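Filed under: Automation, Shop Budgets

Budget thread, robot cell for string-tie envelopes. Quote from Delix is in — two arms, two grippers, 15 spare fingertips. Fingertips wear, so dont skimp there.

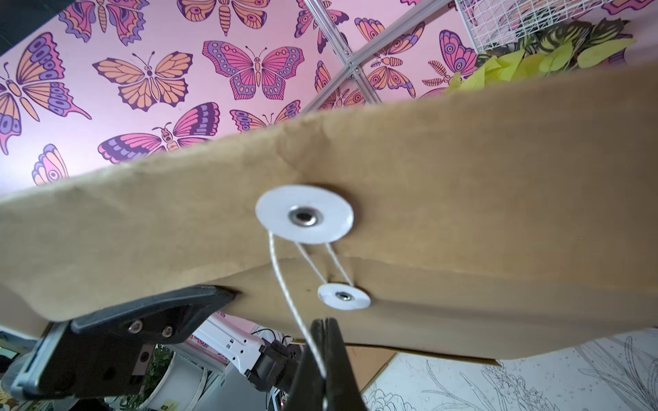

Mistau: did you price the wrist cameras seperately? Ours came as an add-on and blew the April number.

Yes, own line now. Also 5 spare cables. Trevesero wants 129 a month for support, still haggling. One arm would be cheaper but big envelopes need holding from both sides.
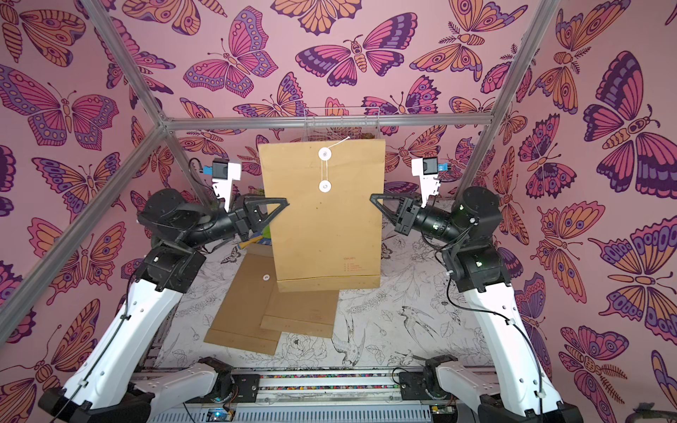
and that's before mounting plates. Put down 215 for those, might be low. Envelopes themselves are cheap, buy extra for testing. 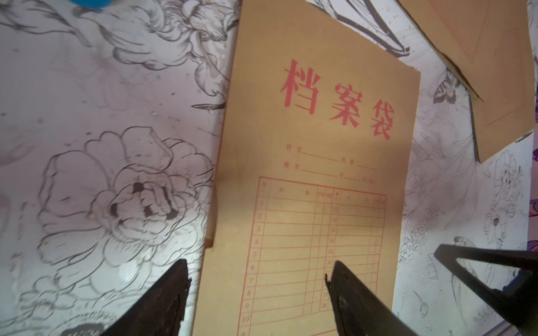
File envelope, red table side up

Ordering after lunch unless Delix moves on shipping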